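Chapter 8
Why Shops Close on a Street That Looks Busy

My first job was on the counter of a shoe shop called Berero, on the main street of a town you won't have heard of. I was there two years, and I was sure the whole time that we were doing well. People came in all day! They sat down, I fetched boxes, they walked up and down the carpet, and plenty of them told me how much they liked the place. Then one Tuesday the owner, Arwel Powell, put the books in front of me (I'd been pestering him for more hours) and I learned what a busy shop can look like on paper.

I still use his numbers when I teach this unit. In a good week 467 people walked through the door, and rent for the same week was $1646. Divide one by the other and you get a bit over $3.50. So before Arwel had paid me, paid for the lights or bought a single pair of shoes, every person who wandered in to get out of the rain had cost him the price of a coffee. Most of them bought nothing. You can see why I didn't get the extra hours.

I'd like you to keep that sum in your head as you read, as nearly everything in this chapter hangs off it. We tend to talk about main streets as if they live or die by how many people are on the footpath. Foot traffic matters, of course it does, but a landlord sets the rent by what the street used to earn, or what the landlord hopes it will earn, and the lease holds that number still for years while everything around it moves.

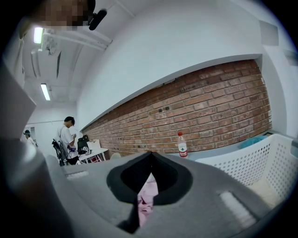
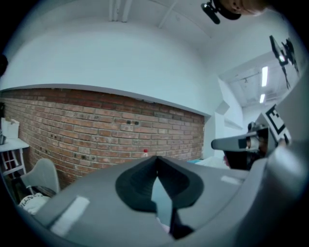

Back to leases, then. When Erzsébet Szénási opened her homewares shop, Vida, she signed for eight years. She was thrilled - a long lease felt like safety, and her neighbours told her she'd been lucky to get it. By the third year the bank branch next door had gone, the bus stop had been moved around the corner, and her sales on weekday mornings had dropped to almost nothing. Her rent went up anyway, because the lease said it would. She could have shut the doors, but she'd still have owed the money, so she stayed open and lost a little every month.

I bring her up because people walking past would have counted Vida as a healthy shop. The lights were on and the window was lovely. An empty shopfront usually tells you about a decision made long before, and by the time the paper goes up on the glass the trouble is old news.

We'll start with rent and how it gets set, then look at the difference between visitors and buyers (my favourite part, and the one with the most arithmetic, sorry). After that we'll spend some time with Miklós and Attila Katona, brothers who ran two stores under the name Rondik and disagreed about selling online.

Before you go on, take a walk down the closest shopping street and write down which shops have changed hands since you've known it. Bring the list to class. You'll need it for the first exercise.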